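Istgate Makers Forum > Robots and Automation > Teaching by demonstration
Thread: Folding knits with two hand-held grippers, or should I go back to remote control?

plumbline_58
Posted Monday, June 6, 2022

Hello all, and thank you to everyone who helped me in the spring when I was deciding whether to get into this at all. I'm in, and my back knows it.

I've been recording folding demonstrations for a two-armed setup we call Nusa (the name of the project, and also what I mutter at it). The method is the plain one. You hold a gripper in each hand, each with its own camera, and you do the chore as if those were the only fingers you had. Later the recordings go into training and the arms try to do the same. I have 419 finished folds so far, mostly towels and pillowcases, and those came along nicely. Then in May I moved on to sweaters and cardigans, and everything got harder at once.

My trouble is that knits don't stay where you put them. I fold one side in, reach for the other, and the first side has puffed back up by the time I get there. So I go back and press it down, and now my demonstration has an extra move in it that I never planned. Some folds have one extra press, some have three, and I'm worried I am teaching the arms to fuss.

So, two questions. Do you keep the fussy ones or throw them out? And would I be better off driving the arms remotely for the knits, so that at least the recordings come from the robot's own joints?

quietsolder
Keep them! Please keep them. I threw out every messy demonstration in my first batch and ended up with arms that could fold a shirt beautifully as long as nothing ever went wrong. The first time a sleeve slid back they just carried on as though it hadn't, and folded a lovely crease into thin air. Pressing a puffed-up side back down is part of folding a sweater. I do it with my own bare hands, and I expect you do too.

What I would watch is whether you press because the fabric needs it or because you're dithering. If you stop and hover while you think, cut that one.

Marrow_and_Oak
I'll be the one to disagree, kindly I hope. I think fussing is a real problem and I'd be strict about it. When you press sometimes once and sometimes three times, with the fabric looking much the same each time, the arms have no way to tell what you were responding to. Mine learned to pat. They would pat a folded towel until I switched them off. My mother-in-law thought it was sweet.

On the second question, I did 200 folds by remote control with the Paterson leader arms and I'd never do it again for cloth. You can't feel anything. With a hand-held gripper you get a bit of tug coming up through the handle and you know when you've caught two layers by mistake.

tenpenny_lane
I have to stick up for remote control here, as someone who has used both for a good while. Yes, it's slow, and yes, you feel like you're wearing oven mitts in another room. But every single thing you record is something the arms can physically do. With hand-held grippers I was forever tipping my wrist into some comfortable angle that the robot couldn't reach, and I only found out afterward. I lost a whole week of work that way.

For towels it hardly matters. For sweaters, where you come in low and slide a finger under the hem, it matters a lot. plumbline, have you checked your wrist angles against the arms?

plumbline_58
I have, a little, and not as carefully as I should have. I put a batch through the Plamel reach checker last month and it flagged the ones where I come in nearly flat. I'd been blaming the table height.

Speaking of which, I've moved to the bed for the knits. The table is too slick and the whole sweater skates off when I pull. A bedsheet gives it something to hang on to. It's a busy sheet, I know, and before anyone asks, I picked it on purpose, so the arms don't decide that sweaters only live on plain gray. I put a frame from today up so you can see the angle I'm working at.
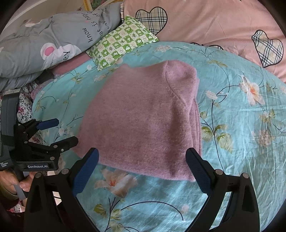

Pink knit on the bed, right-hand side folded over, both grippers in view.

quietsolder
Oh, that's a help. Look at the upper right, where the folded part bulges up over the flat front. That's your puff, isn't it? If it were mine I'd close a gripper lightly on the folded edge and draw it outward a touch before letting go, in place of pressing from above. It settles the layers and it's one motion, so there's less to be inconsistent about.

Nice to see the blue pads too. Are the ribs catching on the fuzzy yarn at all? Mine snagged on a mohair thing and I have not been forgiven.

Marrow_and_Oak
Seconding the outward draw. I still say pick one habit and stick to it. And I see you have the layers stacked up along the right edge there, so that's the side I'd want to be careful with. Go in for one layer and you'll come up with all of them.

I like the flowery sheet. I'd swap it every so often, though, or the arms will get attached to it.

tenpenny_lane
The near gripper's two pads come in from the bottom of the frame in that one, and if you're holding it low, that's just the kind of approach I was going on about. It may be perfectly fine! But I'd run that recording through the checker before you make a few hundred more like it. If it passes, I'll happily eat my words and you can carry on by hand.

My other suggestion is a mix. I ended up with 1,098 hand-held folds and then a much smaller set by remote control, only for the last part, where the hem comes up and over. The arms took the general idea from the first lot and the reachable angles from the second. It was more bother to organize, but it's the only thing I've done with knits that I'd show to company.

plumbline_58
The ribs haven't snagged yet, quietsolder, but this is a soft one and I've been going gently. There's a chunky cable knit waiting in the basket and I'm a bit afraid of it.

All right, here is what I'm going to do. I'll keep the folds where I pressed for a reason, cut the ones where I stood there thinking, and use the outward draw from now on so that Marrow_and_Oak can sleep at night. I'll check the low approaches tonight. If they fail I'll borrow the leader arms back and do the hems the tenpenny way. I had been aiming for 1,000 knits before training again, but I think I'll stop a good deal sooner and see what the arms make of it first.

quietsolder
Stop sooner, definitely. And do post the first try, even if it's awful — those are the ones I learn from.

Marrow_and_Oak
Especially if it pats.

tenpenny_lane
Let us know what the checker says about the wrists, would you? I've got a stack of cardigans to start on myself and I'd like to know whether to bother setting up the leader arms.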